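Hatport scale was 53 pounds off, and now everyone was robbed

10th October

The scale at Hatport Dragway has been reading 53 pounds heavy since April, the track confirmed this week, which means that every car in the Street Stock Eight class spent the summer carrying less weight than the rulebook says it was. It also means that at least one racer who has complained about that scale after every single event was right, and the rest of the pits will have to live with that.

The error came to light when a service tech from Gramer, the company that installed the platform under the weigh shed, came out to replace a cracked display. He put his certified weights on all four pads as a matter of routine and got a number he didn't like. He did it again and got it again. The right rear pad had been set up with the wrong correction when it was swapped before the season opener, and it had been cheerfully adding the same 53 pounds to everything with a drive wheel ever since.

"It was very consistent," said Leena Savolainen, who runs tech inspection at Hatport. "I want that written down. As wrong scales go, it was a good one."

Street Stock Eight cars have to weigh 3,100 pounds at the end of a run with the driver in the seat. Most teams work to within a few pounds of that, because weight is time and nobody hauls extra iron down a quarter mile as a hobby. A car that rolled off the Hatport scale at exactly 3,100 this year really weighed 3,047 and would have been thrown out anywhere else. In June, that is just what happened. Joni Pitkänen took his small-block Nova to the away round, weighed in light, lost a semifinal he had won by a fender, and spent a good part of the drive home telling anyone who picked up the phone that the other track's scale was junk.

Pitkänen has now issued what he calls a partial retraction. "Their scale was fine," he said. "Their hot dogs were still junk."

The man with the loudest claim to being vindicated is Joni Tuominen, who has bought four sets of corner pads in his life and trusts none of them. He weighed his Camaro at home in April and again at the track two hours later, and came up with a car that had gained weight on the trailer. He filed a note with the tower. He filed another after the next race. By midsummer he had taped his home numbers to the inside of the windshield, facing out, where the inspectors had to read them.

Tuominen's trouble is that the error worked in his favor as much as anyone else's, and he never used it. Not trusting the reading, he kept his car at 3,100 by his own pads and gave up those 53 pounds to the whole field all season. He finished fifth in points. The usual rule of thumb, a tenth of a second for every hundred pounds, would hand him back about half a tenth per run, and he lost two rounds by less than that.

"I'd like to say I feel good about it," he said. "I feel fifth."

Hatport announced on its results page that points will stand. Everybody ran over the same scale, the notice says, and a car was legal if the track's scale said it was legal. That has been in the rulebook for as long as there has been a rulebook, mostly so that people like Tuominen can't bring their own pads into the argument. The one change is to the class record set in July by Hertta Hakala, whose pass will be listed with a note saying the car was weighed on "equipment later found to be out of adjustment." Hakala has asked for smaller type.

She has also pointed out, fairly, that the run was not won on the scale. Her engine builder, Cilora, spent last winter on the heads and went through three torque converters before settling on the first one. She plans to bring the car back at an honest 3,100 and try for the number again before the track closes for the year. If she gets it, the note comes off. If she misses by half a tenth, she said, she would rather not talk about it.

Over in the unlimited class there has been less hand-wringing, since there is no minimum and the scale is used mainly for bragging. Even so, the correction has caused some pain in reverse. Irja Vuorinen's turbo coupe, which makes 720 horsepower at the tires and had been listed on the entry sheet at 2,674 pounds, is now officially a 2,621-pound car. She had been on a diet of fiberglass and drilled brackets since last fall to get under 2,650, and had ordered a carbon trunk lid to finish the job.

"So I was there already," Vuorinen said. "The lid is nonreturnable."

The track has made a few changes. The Gramer platform will be checked with test weights at the start of every event, in front of whoever cares to stand there and watch, and the sheet will be hung up beside the window. Racers may roll across before first qualifying as often as they like. The inspectors will no longer accept "it was fine last time" as a reading, a practice Savolainen says never existed and will now stop.

There is also the matter of ballast. Nearly everyone in the class needs to find 53 pounds before the final round, and the bolt-in bars that fit behind the rear axle have become hard to get locally. The counter at Bortolotti Speed Supply sold the last of its stock the morning the notice went up and has been quoting two weeks for more. Savolainen reminds teams that ballast has to be bolted down and painted with the car number, and that sandbags, tool chests, barbell plates held in with a ratchet strap, and a full tank of gas in the spare wheel well are all things she has seen before and doesn't need to see again.

Tuominen needs no ballast. He has bars left over, as it happens, and has been getting calls. He says he is letting them go at a reasonable price per pound, weighed on his pads.
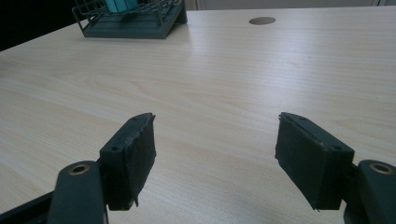
Gates open at nine for the final round, with the scale open from eight.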